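Subject: Re: [odcombe-wells] Low pressure at the far end of the line
To: odcombe-wells list

On the question from earlier this month, quoted here so people don't have to dig through the archive:

> We are at the Arroyo end of the shared line. Since August the
> pressure at the kitchen tap has dropped off in the evening. Mornings
> are fine. The pressure tank is two years old. I changed the sediment
> filter and it made no difference. Is anyone else on the line seeing
> this, or is it just our house? Also, does anybody know what the
> switch at the pump house is set to these days?

The switch at the pump house is set to come on at 40 and go off at 60. I read the gauge at 7 in the evening and it was holding at 52 with the pump running, so the pump is keeping up at that end. I would not change the switch until we know more. Raising it puts more load on the old joints, and we have already dug up two of those.

What I think is happening is on the pipe itself. The line from the pump house to the Kusden turnoff is 2 inch. After the turnoff it drops to 1 inch, and it stays that way to the last house. That was fine when there were three houses past the turnoff. There are more now, and several of them water in the evening. The flow through the small pipe goes up, the loss goes up faster, and whoever is last gets what is left.

The other possibility is a leak. The easy way to tell is to have everybody past the turnoff shut off at the house for one hour, late at night, and read the meter at the turnoff before and after. If it moves, we have a leak. If it doesn't, it is the pipe size and the watering.

The line runs along the road for most of that stretch, on the field side, and the shutoff boxes are in the grass. Several of the lids have sunk. If you have one in front of your place please find it and clear it off before we try this. A flat shovel and a long screwdriver are enough. Do not force a valve that won't turn. Write to the list and we will put it down as stuck.

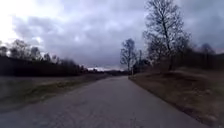
One of the Kusden households replied to me off the list and said I could pass it on: the same thing happened there four summers ago, before the line was extended, and it was a shutoff valve that had been left half closed after a repair. The handle looked open from above. It took a full turn and a half more before it stopped, and the pressure came back the same evening. The advice was to check every valve between the pump house and the turnoff before asking people to go without water for an hour.

That makes sense to me and I will do it first. There are not many of them and I have the key. I'll post what I find.

Two other things while I am writing.

The Isivow filter cartridges came in. They are the 10 inch ones, same as last time. The cost is 68 dollars a case, or you can take singles from the shelf in the pump house and write your house on the sheet. Please do write it down. The last case ran out with half the lines on the sheet blank.

The quote for replacing the small pipe past the turnoff is old and I would not rely on it. It covered the first 200 feet only and did not include crossing the road. I will ask for a new one if the valves and the meter test don't explain the problem. If we do end up digging, the existing fund will not cover it and there would have to be a charge per house. Last time that was 105 dollars each. I don't have a figure for this time and don't want to guess.

If you are past the turnoff and have a gauge on your line, please send me a reading from the morning and one from the evening, with the time next to each. An outside spigot with a screw-on gauge is fine as long as nothing is running in the house. If you need a gauge, there is one hanging inside the pump house door. Bring it back when you are done with it, because the next house will want it.

Replies to the list are fine.

--
odcombe-wells mailing list
To leave the list, send a message with the word unsubscribe in the subject line.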